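2025년 3월 13일
과목: 가구 구조 및 사용성 평가
작성: Hugo Pastor

# 탁상용 단일 서랍함의 수납 구조와 손잡이 형상 검토

## 1. 목적

본 보고서는 책상 위에서 쓰는 소형 목재 서랍함을 대상으로 서랍의 개폐 방식, 내부 수납 상태, 손잡이 부착 방식을 정리한 것이다. 비교 기준으로는 지난 8월에 제출한 Jititz 선반 과제의 평가표를 사용하였다. 당시 평가표는 개방형 선반을 전제로 작성되어 서랍에 맞지 않는 항목이 있었고, 그중 '적층 높이'와 '측면 접근'은 삭제하였다.

## 2. 대상 및 배치

서랍함은 흰색 직사각형 테이블 중앙에 놓았다. 외부는 어두운 색으로 착색되어 있고 상판에는 나뭇결과 그을린 듯한 짙은 줄무늬가 드러난다. 서랍 내부는 밝은 색의 목재이며 앞판만 본체와 같은 어두운 색이다. 내외부의 명도 차가 커서 서랍을 열었을 때 내용물의 윤곽을 구분하기 쉽다.

수납물은 파란색 직사각형 상자와 구겨진 과자 포장지로 하였다. 형태가 고정된 물품과 변형되는 물품을 함께 넣어 바닥판 점유 방식을 비교하려는 의도이다. 파란 뚜껑의 작은 흰색 플라스틱 병은 상판 뒤쪽 왼편 모서리 가까이에 세워 두었다.
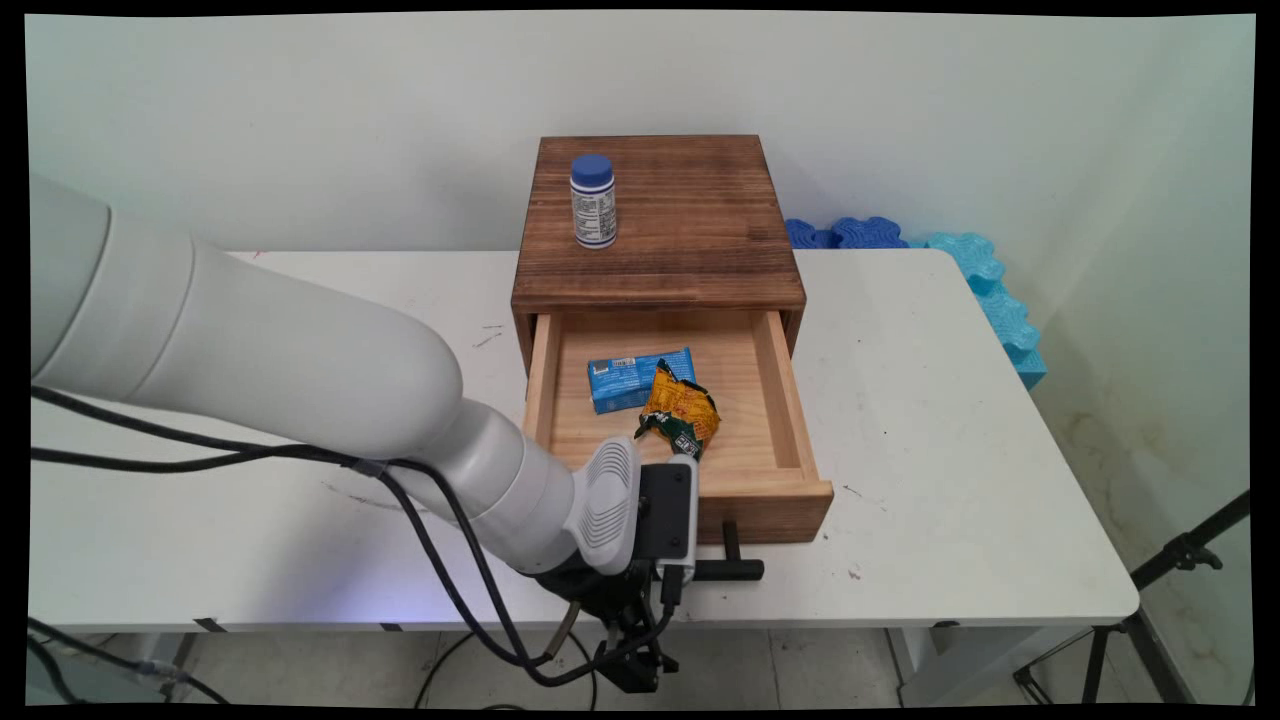 상자는 눕혀 넣을 경우 서랍 측벽의 간섭을 받지 않으나, 기울어진 상태로 두면 옆 물품과의 간격이 일정하지 않다. 포장지는 점유 면적이 매번 달라지므로 치수 기준의 평가에서 제외하고 관찰 기록만 남겼다. 병은 상판에 두는 조건으로 고정하였다. 세운 상태로 서랍에 넣는 조건은 다음 과제에서 다룬다.

## 3. 평가 절차

개폐는 전진과 복귀를 1회로 계산하여 총 179회 반복하였다. 서랍을 여는 속도는 통제하지 않았고, 닫을 때는 앞판이 본체에 닿는 시점을 종료로 보았다. 하중 조건은 다음과 같다.

| 조건 | 추가 하중 | 추의 위치 |
|---|---|---|
| A | 없음 | 해당 없음 |
| B | 500 g | 바닥판 중앙 |
| C | 800 g | 바닥판 앞쪽 |

추를 사용하는 조건에서는 수납물을 모두 꺼낸 뒤 측정하였다. 조건 C에서는 서랍을 완전히 빼지 않도록 당김 거리를 제한하였으며, 제한 위치는 테이블에 붙인 종이 테이프로 표시하였다. 테이프는 측정 종료 후 제거하였다.

## 4. 손잡이

손잡이는 검은색 T자형으로, 긴 막대와 이를 앞판에 연결하는 짧은 지지부로 구성된다. 막대 끝은 둥글게 처리되어 있다. 표면이 무광이어서 조명 반사가 적고, 목재의 황갈색 결과 대비가 뚜렷하다. 평가표의 '식별성' 항목에는 최고점을 부여하였다. 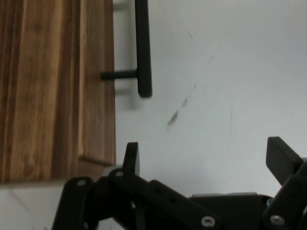
당김 방향에 대해서는 정면과 측면 두 가지를 비교하였다. 정면에서 막대 중앙을 당기면 서랍이 비교적 곧게 나온다. 막대의 한쪽 끝을 당기면 서랍이 좌우로 틀어지며 측벽 마찰이 커진다. 이 경향은 조건 C에서 가장 분명하였고 조건 A에서는 손으로 느끼기 어려운 수준이었다. 지지부의 위치가 당김 힘의 전달에 영향을 준다고 판단되나, 손잡이를 교체한 비교 실험은 하지 않았다.

Pummont 수업 자료에서는 소형 서랍의 손잡이 폭을 앞판 폭에 대한 비율로 정한다. 이번 대상에는 이 비율을 적용하지 않았다. 막대의 길이보다 손가락이 들어가는 깊이가 사용성에 더 직접적으로 관련되기 때문이다.

## 5. 한계 및 후속 작업

- 마찰은 힘 측정기 없이 촉감으로만 판정하였으므로 정량 비교가 불가능하다.
- 서랍함 1개만 사용하여 제품 간 편차를 확인하지 못하였다.
- 실내 습도를 기록하지 않았다. 목재의 팽창이 개폐에 미치는 영향은 배제할 수 없다.
- 후속 과제에서는 Skultier 서랍함을 추가하고, 손잡이 지지부가 2개인 형식을 함께 평가한다.
- 평가표 수정본은 Jasińska 과제 폴더에 올려 두었으며, 하중 조건의 기입란은 g 단위로 통일하였다.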